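Talks & Workshops / Notes
Jan 19, 2021 -- Karthikeyan Reddy

Speaker notes, Skuslow returns floor

Start with the old job. Toys come back to Wedcombe in mixed cartons, and a sorter picks each one up, looks it over and puts it on a shelf. Before November the floor handled 3000 pieces a week, all by hand.

Now: 2 booths, each with a pair of arms. Say plainly that no one was let go, but hours did move. Sorters who used to stand at the belt now set up the booth, run the arms through a task, and redo it when a grip fails. We are at roughly 4000 pieces.

What changed for people:
-- less lifting, more waiting
-- a new pay grade, which Fuchs took until last month to approve
-- breaks now depend on when a run ends. Still not fixed.

Pause here. Next slide is a practice setup, with pigs on the lower shelf, pigs and small vehicles on the floor, and a gripper on either side. 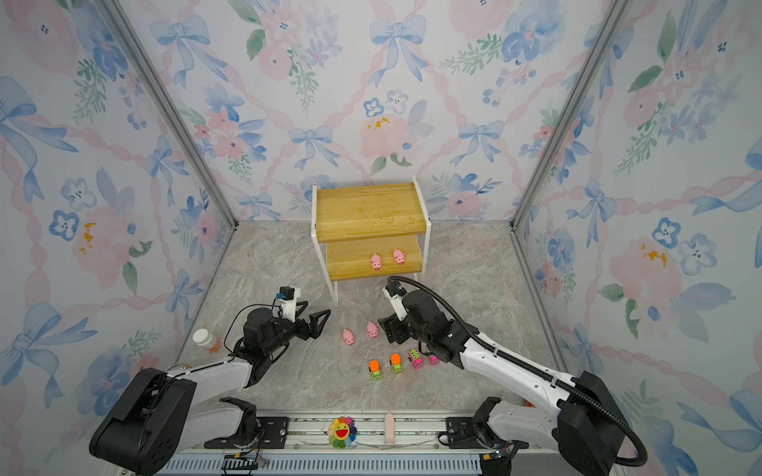
Macario Ponce told me the waiting is the hard part. At the belt he set his own pace, he said, and now he watches a machine do slowly what he could do fast, and his name is on the sheet if it drops something.

Leave that up for a moment. Then go to the break schedule and take questions.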